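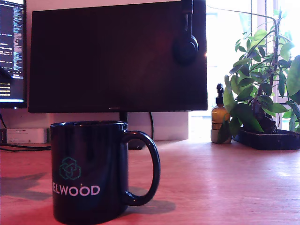 Candmont Desk Helper kit: site inspection checklist with comments
Inspected 24th June, second visit of a 30-day trial. Supplier: Lemaria.

1. Desk and surroundings
Pass, with a comment. Drinks, plants and bottles are all fine on the desk as long as they stay outside the arm's reach, and I would dearly love to see that reach marked with tape before my next visit. Please tidy the loose cables too. The one hanging behind the big monitor is the sort of thing a passing elbow finds sooner or later.

2. Headphones and other hanging items
Comment only. Take them down from the screens before a run. I know it's a nuisance, and I do it grumbling at home myself.

3. Emergency stop
Pass. Pressed 35 times over the morning, and it stopped the arm every time. The button is nice and big, which I was glad to see.

4. Grip on disposable cups
Pass for lidded cups. The two fingers come in at a slant from either side and hold the cup upright between them. Keep to the soft grip setting, please, and leave open cups out of it until Lemaria sends the updated instructions we were promised in February.

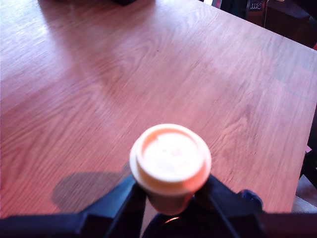 5. Finger pads and fasteners
Pass. Wipe the pads weekly. The manual asks for new ones at 1000 cycles and the counter read 148, so there's plenty of life left in this pair.

6. Paperwork
Open. The Rothe power supply certificate is still missing from the folder. A copy by email will do me very nicely.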